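Serkar Gamebooks: reader questions 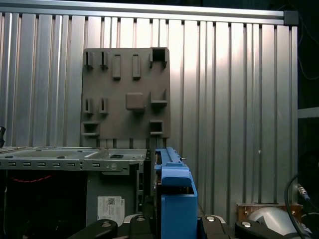

RULES AND PLAY

Do I need dice?
Two six-sided dice are used in every book except the first. If you have none, flick the pages and read the pair of numbers printed at the foot.

How long is one adventure?
Each book has 380 numbered sections. A single route passes through 69 of them at the shortest.

I have reached section 115 and there is no way on. Is this a misprint?
Yes, in the first printing of The Salt Gate. The last line should read "turn to 9". Later printings are correct.

Can I keep my items from one book to the next?
You may carry over one weapon and any keys. Gold is lost at the end of each book. Stamina returns to its starting value.

What happens if my stamina reaches zero during a fight?
The adventure ends at once, even if your opponent would also have died in that round. Genji Hoshino's books use a different rule — see the inside back cover.

BUYING AND READING AGE

Which order should I read them in?
The Amus books can be read in any order. The Ekel books follow one story and should be read by number.

What age are they for?
Eight and over. Lenka Holub's two titles have longer sections and suit readers from ten.

May I photocopy the adventure sheet?
Yes, for your own use or for a class.

When is the next book out?
Theerawat Somboon's new Ekel title is due in August.

Last updated: August
14 shares | 3 comments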